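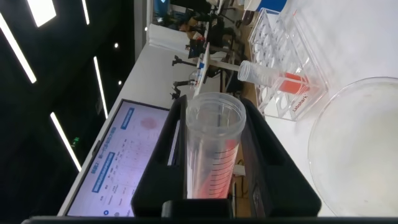

Been moving part of my savings out of Trelum and into a staking pool over the last few weeks, so a short thread on what I did and what it cost. I'm not a trader, I hold and mostly leave things alone. The way I think about a pool is liquid in a graduated cylinder, like the red-orange stuff between those two black pads. The marks on the side don't change. What you need to know is where the level is today and how fast you can pour some back out.

The pouring out is where I went wrong the first time. I locked coins on Firurum last December with a 60 day term and read the reward rate but not the exit terms. Prices dropped in the second week and I couldn't do a thing except watch.

When the term ended I had more coins than I started with and they were worth less in dollars. That's normal for staking, but the app shows the rewards in green at the top and the dollar value two screens down – easy to miss if you're new.

So this time I made a short list before moving anything. How long to unstake. What the fee is on the way out. Who holds the keys. Whether rewards get paid in the same coin or in some token the platform made up.

Quaye failed on the last one. Rewards come in their own token and you need to swap it on their own exchange to get anything else. The rate looked great until I checked how thin the trading was. Passed on it.

Clengate pays less but you get the same coin back, and unstaking takes 2 days. I asked support to confirm that in writing and they did. I put in the equivalent of $2,426. I had planned on $3,000 and kept the rest in cash in case I need it for the car.

A note on fees. Moving the coins off Trelum cost me more than I expected, because I did it in small test amounts and paid the network fee each time. One test is plenty. Send a small amount, wait until it lands, check the address again, send the rest.

Yolandi Makhubela asked under my last thread how I keep track for taxes. Plain spreadsheet. Date, coin, amount, dollar price at the time, and a column for whether it was a reward or a transfer. I fill it in the same evening or I forget – exports from the apps don't always match each other.

I'm leaving it alone until December and then I'll take part of it out to see if the 2 days holds up when I'm the one asking. Will post the numbers here, fees included.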